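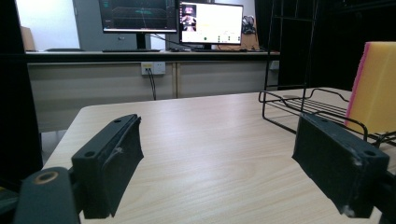 Fig. 6. Black gripper fingers, open, over a light wooden tabletop.

4. Preparing the Talis scoreboard for a group match

Before you begin, charge the control console until the battery light stays green.

1. Hang the display at the halfway line, where both benches can read it.
2. Hold POWER on the console for two seconds. The display shows 00:00.
3. Press MENU, choose GROUP STAGE and enter the names of both teams.
4. Set the length of each half. The factory value is 45 minutes.
5. Enter the shirt numbers of the substitutes. The console accepts up to 18 names for each team.

Note: The goal counter and the clock are separate. If you correct a goal, the clock continues to run.
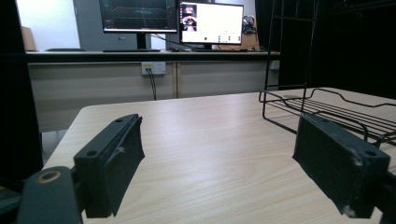 Pair the console with the display before the teams come out to warm up. Press LINK on both units and wait for the short tone. During the match the operator needs a steady surface – a table with a light wood top, as in the picture, is suitable, and the dark console is easy to find on it in the evening. Keep the distance to the display below 171 meters.

Caution: Do not press RESET at halftime. It deletes the score of the first half. Use NEXT PERIOD.

If the display shows code 232, switch off both units and repeat the pairing.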